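Search this site
Enter keywords
Go

8/1/26 | By the Zodik press desk

Zodik Opens Its Family Budget Planner to Parents, Who Have Been Guessing

FLINHOLM - Zodik today released Tulau, a free planner that adds up what a child costs between the first day of kindergarten and the last day of high school. Parents who would rather not know may close the page at any time.

Most budget tools stop at diapers and daycare. Tulau picks up where the receipts get strange: recorder rental, picture day, the second pair of cleats in a season, and the birthday parties of children your child does not even like.

Zodik tested the planner with 1349 households in Flinholm and Wei. Together they entered 3935 expenses they had left out of their own budgets. School fundraisers came up most often, usually with a note in capital letters.
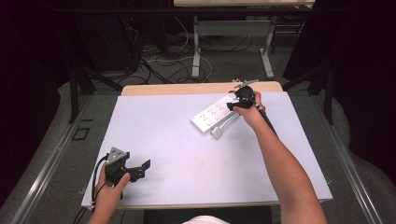
Families can sort costs by grade, share a plan with a co-parent, and set aside as little as $50 a month toward whatever comes next - braces, as a rule. The first 1000 households to sign up will also get a printed wall planner in January, with extra room in September.

Tulau is open now to parents, grandparents and anyone else who keeps getting asked for lunch money.

We use cookies to improve your visit. Accept | Manage settings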